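Branus Publishes Setup and Maintenance Routine for Two-Arm Kitchen Test Cell

Written procedure covers cable checks, gripper care, table covering and object placement

CEDHAM, 4 June 2019 - Branus, which builds and services small robot cells for research groups, has released the full setup and maintenance routine for its two-arm tabletop cell in Cedham. The routine is free to download and covers everything from the first check of the morning to the replacement of a damaged gripper pad.

The cell is used to test how a pair of robot arms handles ordinary kitchen goods: plates, mugs, drawers, food models and packaging. 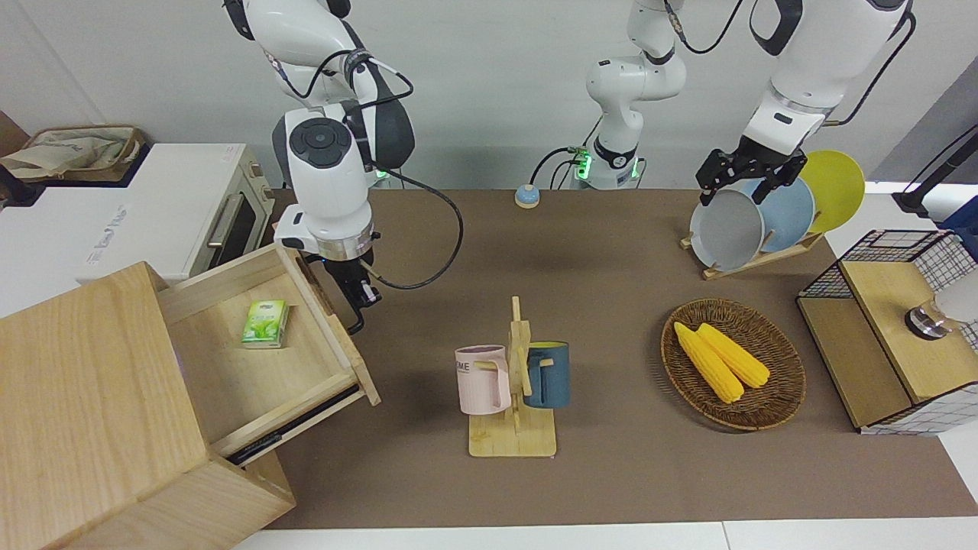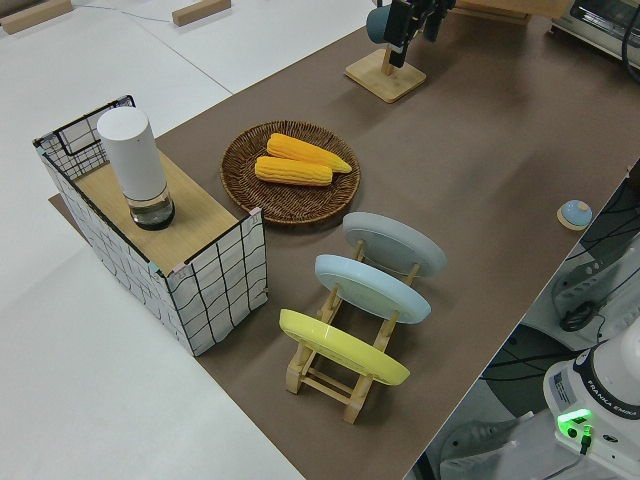 The Branus tabletop cell in Cedham, with round plates in a wooden dish rack and two yellow corn cobs in a woven tray.

Until now the people running the cell worked from a set of notes that had grown over time and did not always agree with each other. Branus collected the notes in May, tested each step on the cell and rewrote them as one document.

"We had three different answers to the question of how far the wrist cable should hang," said Rasa Kütt, who is responsible for the cell at Branus. "All three were written down, and all three were signed off by somebody. So we started over and measured it."

Start of the day

The daily check is done by one person with the arms powered and the brakes on. It begins at the bases. The operator looks at the indicator lights, checks the mounting bolts against their paint marks and puts a hand on each base to feel for play. A bolt that has moved off its mark is reported before it is tightened, so that there is a record of which one it was.

The operator then follows each cable from the base to the wrist. Cables must hang in an open loop with enough slack for the wrist to turn to both of its limits. Ties are allowed on the upper segments only. A cable that has been rubbed shiny is noted in the log, and one with a visible cut takes the arm out of use.

After the cables come the grippers. Each gripper is opened and closed fully, first with nothing between the fingers and then on a plate rim. The pads are wiped with a dry cloth. Solvent is not used on the pads, as it hardens the rubber and a hardened pad lets a plate turn in the grip.

The complete check has 8 entries in the log. It is repeated after any collision, even one that leaves no mark.

Table covering

The work surface is covered with brown kraft paper. Branus tried a painted surface and a rubber mat before settling on paper. Paint wore through at the places where the trays are slid, and the mat lifted at the corners when a gripper pressed down close to the edge.

Paper is pulled tight along the length of the table and fixed underneath, never on top, where tape can catch on a gripper finger. It is replaced when it tears or wrinkles, or when a stain is dark enough to show up in the camera picture. The camera positions do not have to be measured again after a paper change provided that none of the stands have been moved.

Placing the objects

Objects go on the table after the checks are finished. The procedure gives a zone for each one, and the operator may put it anywhere in that zone and at any angle. Food models lie flat in the tray. The dish rack must sit on the paper with all its feet down, and plates are pushed fully into their slots.

Furniture is treated differently. Cabinets and storage units are fixed in place for a full series of runs, and their positions are written down at the start. Drawers are opened and closed by hand five times before a series begins. Drawer slides are cleaned with a brush and left without oil.

"Most of the stops we used to blame on the arm were really the drawer," Kütt said. "Grit gets in the slide, the drawer sticks halfway, the arm feels the force and stops as it should. Then somebody spends an hour going through the arm settings."

Gripper pads and wrist cables

The longest section of the document deals with the two parts that wear out soonest. Branus logged 3770 grasps in the trial period. Of those, 3381 were completed without an operator stepping in. The remaining runs were sorted by cause, and worn pads and tight wrist cables were the two causes that came up most often.

Pads are changed in pairs. The old pads are peeled off from the fingertip toward the hand, and the metal is cleaned down to the bare surface. New pads are pressed on and left under a clamp overnight. The gripper opening is then measured again, as a new pad is slightly thicker than a used one and the controller has to be given the right figure. Skipping this last step does no harm to the hardware, but thin objects will be held too hard.

The wrist cable is changed with the arm parked in its service position and the power off. Sirkum, which supplies the cable sets, now delivers them with a colored sleeve at the point where the first tie should go. The sleeve was added at the request of Branus after a tie placed too low had pulled a connector partly out of its socket.

"It is a small change for us and it takes a step out of the job," said Beat Gruber, service manager at Sirkum. "You line up the sleeve with the edge of the housing and close the tie. There is no ruler involved."

Sirkum will supply the marked cable sets to all customers, including those with single-arm cells.

Restart after a repair

An arm that has been repaired is not put straight back to work with the other one. The procedure calls for a run alone at low speed, then a run alone at normal speed, and only then a run with both arms moving. For the first shared run the plates and mugs are taken off the table and food models are used in their place. The operator stays within reach of the stop switch for all three runs.

If the camera stand was bumped or moved during the repair, the camera position is measured again before the first run. This takes longer than the rest of the restart and Branus recommends planning for it - a second person to read off the values is a help.

Availability

The setup and maintenance routine can be downloaded from the Branus website as a printable document with blank log sheets. It may be copied and changed for use in other cells. Parts numbers in the document refer to the Sirkum catalog, but the steps do not depend on a particular supplier.

Branus will hold a training session at its Cedham workshop for operators who want to practice the pad and cable changes on a parked arm. The session lasts 2 days and places are assigned in the order in which requests arrive. A version of the log sheets for the Dzene record-keeping software is in preparation.

About Branus

Branus designs, installs and services small robot cells for laboratories and teaching workshops. The company is based in Cedham.

About Sirkum

Sirkum makes cable sets, connectors and strain reliefs for light robot arms and other moving equipment.

Press contact: Rasa Kütt, Branus, Cedham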